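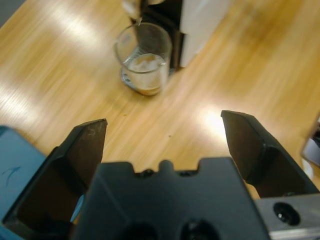

Supports de cours > Service et petit-déjeuner > Séance 2

Le poste café : préparer la table, connaître la machine, servir une petite tasse

Bonjour à toutes et à tous, et merci d'avoir relu vos notes de la première séance (je sais que certaines ont été prises bien vite, avec un croissant dans l'autre main !). Nous avions parlé de l'accueil et de la salle en général ; nous nous installons maintenant devant un seul poste, le plus demandé du matin, celui du café. Ces pages reprennent ce que nous avons dit ensemble à l'atelier de Drarnivville, avec quelques ajouts pour les personnes qui préparent le module à distance.

1. La table d'abord

On a toujours envie de commencer par la machine. Je vous propose de commencer par le plateau sur lequel elle est posée, et d'y passer un vrai moment. Une table en bois clair est très agréable à vivre, elle donne tout de suite un air de maison à un coin petit-déjeuner, mais elle demande un peu d'attention. Le café y laisse des auréoles, le sucre colle dans le fil du bois, et une éponge trop mouillée fait plus de mal que de bien.

Le geste à retenir : un chiffon doux, à peine humide, passé dans le sens du fil, puis un second chiffon sec. Pas de poudre à récurer, pas de vinaigre pur, et pas de tampon abrasif même quand la tache vous nargue. Baissez-vous ensuite pour regarder le plateau en lumière rasante. Sous un éclairage de plafond un peu fort, les reflets sont de très bons alliés, car une trace grasse les interrompt ou les trouble, alors qu'elle vous échapperait complètement vue de face.

Pensez aussi à la place qu'il faut laisser libre. Les débutants remplissent la table, c'est humain ! Gardez devant la machine de quoi poser une tasse, une soucoupe et la main de la personne qui se sert. À la maison d'hôtes Tirnar, où plusieurs d'entre vous feront leur stage en juillet, on sert des petits-déjeuners à 13 couverts, et tout ce petit monde arrive volontiers en même temps.

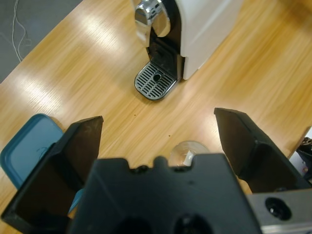 2. Les parties de la machine à capsules

Il n'est pas nécessaire d'être technicien pour bien tenir une machine à capsules, mais il faut savoir nommer ce que l'on nettoie. Retenez ces mots, nous les emploierons jusqu'à la fin du module.

La tête de distribution : c'est de là que coule le café. Quand elle est chromée, elle garde toutes les traces de doigts, et les clients la regardent bien plus qu'on ne le croit. Un coup de chiffon microfibre sec suffit, machine éteinte et refroidie.

Le corps de l'appareil, que l'on appelle aussi la carrosserie. Un panneau blanc et brillant se nettoie à l'eau savonneuse très légère, sur le chiffon, sans jamais pulvériser directement sur l'appareil.

Le bac d'égouttage et sa grille : la partie la plus oubliée, et de loin. On retire la grille, on passe une petite brosse souple dans les fentes, on rince, on sèche, on remet en place bien à plat. Si la grille bascule un tout petit peu, la tasse basculera aussi.

Les câbles : un fil qui pend au bord d'une table attrape les manches, les sacs et les pieds. Faites-le courir derrière le meuble, avec une attache si vous en avez une, et vérifiez qu'il ne passe pas sous un endroit où l'on égoutte.

3. Les petits contenants

Un verre transparent pour l'espresso, c'est joli, on voit la crème se former et la couleur s'éclaircir. C'est aussi sans pitié pour le calcaire. Essuyez-le donc avec un torchon qui ne peluche pas, et regardez toujours à l'intérieur avant de le placer sous la tête. J'insiste un peu lourdement, pardonnez-moi, mais un contenant où l'on a laissé une cuillère ou un papier part très vite sous le café quand on est pressé.

Pour les boîtes en plastique (sucres, capsules, biscuits), chaque couvercle retourne sur sa boîte dès qu'on a fini de se servir. Un couvercle qui traîne prend de la place, ramasse les gouttes, et finit par terre. Chez Tuleritz, qui nous prête sa salle, les couvercles sont rangés par couleur et je trouve l'habitude excellente.

4. À préparer pour la prochaine fois

Relisez la fiche 53 du classeur Ekinci, celle du détartrage, en notant les mots que vous ne connaissez pas. Dessinez ensuite, à main levée et sans souci d'élégance, le plan de votre propre coin café : la table, la prise, la machine, l'endroit des tasses, la poubelle. Apportez votre feuille, nous les comparerons autour d'un café, et prenez votre tablier, car nous démonterons la grille dès 9 heures.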